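Chamado 444 - Impressora de etiquetas Planden sai em branco / desalinhada
Aberto por: Vikas Joshi
Prioridade: alta
Estado: em acompanhamento

16 de junho

Etiquetas saindo em branco desde a hora que abriu a expedição. Uma sai, duas em branco, outra com o código de barras cortado no meio. Reiniciei a impressora, mesma coisa. Reiniciei o PC, mesma coisa. Preciso disso funcionando, tem 300 etiquetas na fila pra transportadora.

Resposta suporte:
Vikas, manda por favor: rolo que está usando (fabricante e medida), versão do driver, e se o teste interno (segurar o botão de avanço ao ligar) sai certo.

Vikas:
Rolo Giddale, o de sempre. Medida não sei, a caixa já foi pro lixo. Driver não achei onde vê. Teste interno saiu bom, bem preto, sem falha.

Suporte:
Ok, se o teste interno sai bom a cabeça térmica está boa. Então é sensor de gap ou tamanho de página no driver. Faz assim:
Painel de controle > Impressoras > Planden > Preferências > Mídia
Confere se está "etiqueta com espaço" e não "contínuo".
Depois calibra: tampa fechada, segura pausa até piscar duas vezes, solta.

Vikas:
Estava em contínuo!! Ninguém aqui mexeu nisso. Mudei. Calibrei. Agora não sai em branco mas o código continua cortado embaixo. 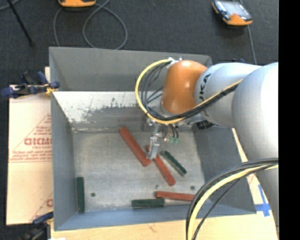

Suporte:
Cortado embaixo é altura da página. Mede com régua uma etiqueta, só a etiqueta, sem o papel de trás, e põe o valor em Tamanho personalizado. Outra coisa, a atualização do Gridside de maio voltou as preferências de mídia pro padrão em alguns PCs, deve ter sido daí o "contínuo".

Vikas:
Medi, deu 18 mm a mais do que estava lá. Coloquei certo. Imprimi cinco, cinco boas. O leitor pega todas.
Só que quando mando pelo Gridside volta a cortar. Pelo bloco de notas sai certo.

Suporte:
O Gridside guarda um modelo próprio e ignora o driver. Abre Modelos > Expedição > Editar e põe a mesma altura lá. Salva com outro nome, senão a próxima atualização passa por cima. Limpa a fila antes, os trabalhos antigos ainda estão com o tamanho errado.

Vikas:
Fila limpa. Tive que parar o spooler, dois trabalhos não saiam nem com cancelar. Modelo novo salvo como Expedicao_Cho, que é o nome do galpão. Mandei um lote pequeno, saiu tudo alinhado.

Suporte:
Boa. O que era:
- mídia em contínuo depois da atualização
- altura errada no driver
- altura errada no modelo do Gridside
Vou deixar aberto até rodar um lote grande. Se voltar a sair branca no meio do rolo, limpa o sensor com pano seco, sem alcool, e calibra de novo. Não aumenta a temperatura de impressão, não tem nada a ver e gasta a cabeça.

Vikas:
Rodando as 300 agora. Depois tem mais 700 do outro cliente. Falta fazer a mesma mudança no PC do fundo, o modelo aparece lá sozinho ou tenho que exportar?

Suporte:
Tem que exportar. Modelos > Exportar, salva na pasta da rede, importa no outro. E confere a mídia no driver de lá também.

Vikas:
Feito, estava em contínuo lá também. As 300 sairam ok. Te aviso quando acabar as 700.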